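The arm at Combridge stopped reporting its own position correctly in March, and it took Wondimu Mamo most of two shifts to accept that it had. He runs the test cell there. The software that plans the arm's moves is called Asfaw, and the simulator it practices in is called Cemance.

"Everything passed," Mamo said. "You would look at the log and see green all the way down. Then you'd watch the hand and it was a little off from where the log said it was."

The error was small at first, about 3 millimeters at the wrist. It grew each time the hand turned past a certain angle, and it never went back to zero until the whole program was restarted. In a simulated room that costs nothing. The same planner was due to be loaded onto the real arm in the Drosau workshop, where people walk past the bench.

He traced it by running the hand camera's view and the joint log side by side, slowly, and stopping whenever the two disagreed.
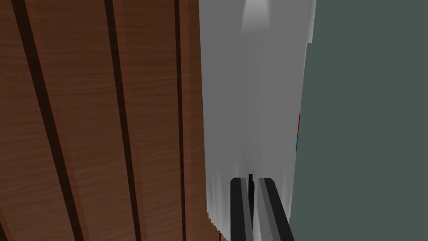 Ott Grīnberga did not agree that the planner was to blame, and said so when I asked. The planner did what it was told, in Grīnberga's view, and the fault was in the wrist limit, which had been typed into the setup file with the wrong sign. "It's a safety stop that pointed the wrong way," Grīnberga said. "The arm thought it had room to keep turning. You can't ask the planner to know better than that."

Mamo accepts the part about the sign. He still thinks the planner should have raised an alarm. By his count it made 900 moves after the first bad turn and did not flag any of them.

"If a joint says one thing and the camera says another, stop," he said. "I don't care which one is right. Stop and call somebody." 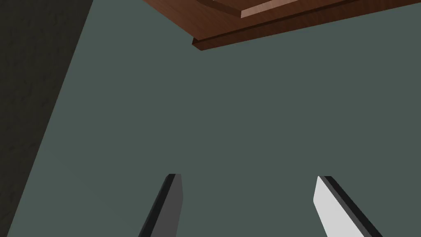
The rule they settled on is simple enough. At the end of each move the software compares where the hand should be with what the hand camera shows, and if the two are too far apart the arm holds still until a person clears it. Getting there took longer than either of them expected. The check needs something to measure against, and a plain surface gives it very little. Mamo pointed to a view with the two fingertips over flat gray-green and said the only things worth using in it were the long straight border on the dark side and the lower edge of the wood. Where the check can't find an edge like that, it now counts as a failed check.

That made the arm slow. On the first full run with the new rule it stopped 9 times, and 2 of those were real. Grīnberga wanted the threshold loosened right away. Mamo wanted it left alone until the sign error had been fixed in every copy of the setup file — there were more copies than anyone had thought — and he got his way.

The move to Drosau has been put off. Mamo would not give me a new date. He said he wants to see the arm refuse a bad move on purpose, with the old file loaded, before it goes near the workshop.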